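**Nulell Regional Indicators, annual subscription**

Nulell is a data service for the people who must plan with the economy of a smaller region and cannot wait for the national figures. Every month we collect the answers of 3,506 firms in manufacturing, retail, transport and building, and we publish them as nine indicators. The subscriber receives a workbook, a short commentary in plain language and the access to the archive.

The indicators are: output, new orders, hiring intentions, wages, input prices, selling prices, stocks, export demand and credit conditions. All are seasonally adjusted. The unadjusted series is also included, in the second sheet of the workbook.

Coverage is strongest in Conemville and the Ganuvby district, where over 300 firms answer in a usual month. For smaller districts we give a three-month average, and this is marked with grey colour in the tables.

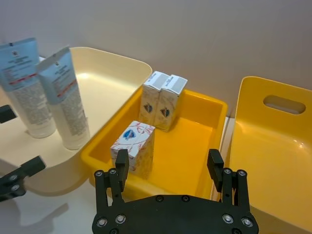 Thaweesak wrote to us that the stocks indicator was more useful for his budget than the output one, but that he would like to see the revisions in a separate column. From the November edition the revisions are in their own column, beside the first estimate. Older editions will not be changed.

### What is in the subscription

- Monthly workbook (XLSX and CSV)
- Commentary of four pages, PDF
- Archive of all earlier editions
- Questions by email, answered in two working days

### Price

$427 per year for one organisation, taxes not included. The licence allows to share the tables inside your organisation and to quote single figures in a report, if the source is named. For republishing of a whole table, please ask us first for a separate licence.

The subscription is not renewed automatically. We send one reminder by email in the last month, together with the invoice for the next year.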